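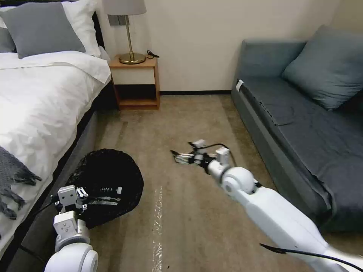

Review: Flurham open day, home robot demonstration
Visited in March, afternoon slot

I went to the Flurham open day mostly for the kitchen session, and the kitchen session was fine, but the bedroom was the room I kept going back to. They've set it up like a decent guest room, with a bed, a sofa, a nightstand and a brass lamp, and a two-armed robot tidies the floor while you watch. I stayed for three rounds and would happily have stayed for a fourth!

Tickets were $17, and you get a paper map and a coffee for that. Hamish Halliday ran the afternoon slot and he was a great host, partly because he stopped talking whenever the arms got close to something. I've been to demos where the patter never lets up and you miss the good bit.

The good bit, for me, is the approach. Two white arms come in low over the carpet, each with a small two-fingered gripper, and you find yourself leaning forward with them. A carpet with trash on it is a much tougher test than a tabletop (try picking a flat wrapper out of carpet pile with two fingers, I did when I got home, and it's annoying). One of the rounds had a snack bar wrapper, a little plastic bottle, a crumpled piece of brown paper and a torn packet spread over the floor, with a lined bin standing by.
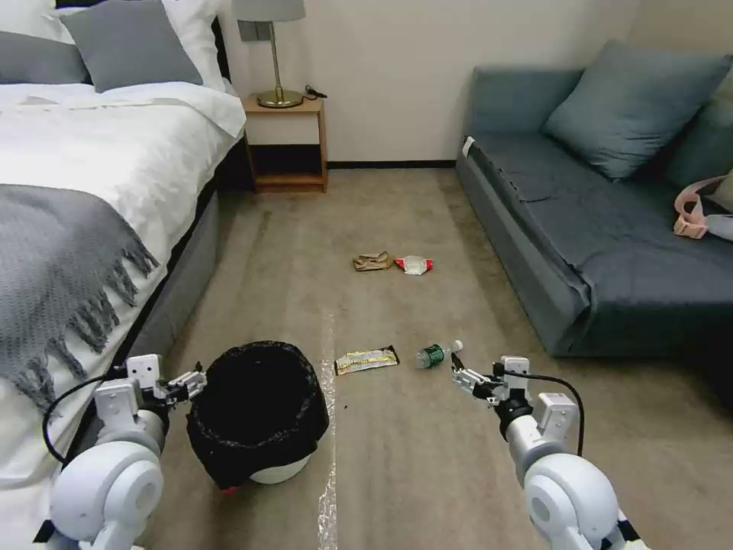
I liked that the litter was proper litter. The bottle is an easy shape to love, and the whole group was rooting for it, but the crumpled stuff is what I'd want help with in my own house. Shabani Barasa, who was at the controls desk, told us they swap the items between rounds and keep a log, which was up to 695 pickups when we came through. She let a couple of us look at the log afterward and didn't mind that the misses were in there too.

It's slow. I want to be fair about that, and if you bring kids they may drift off to the Zotine stand in the hall, where they can drive a little wheeled thing through a maze. Mine would have. I also wished for a raised step at the back, as the action is all at floor level and the front row gets the best of it.

Sound was better than I expected, quiet enough to talk over. Signs were small. Parking was easy before noon and hopeless after.

If you only have an hour, skip the film, get your coffee early and stand on the sofa side of the room. Five stars for the bedroom, four for the day as a whole. I've already asked to be put on the list for the next one, and Hamish says the laundry demo should be ready by then.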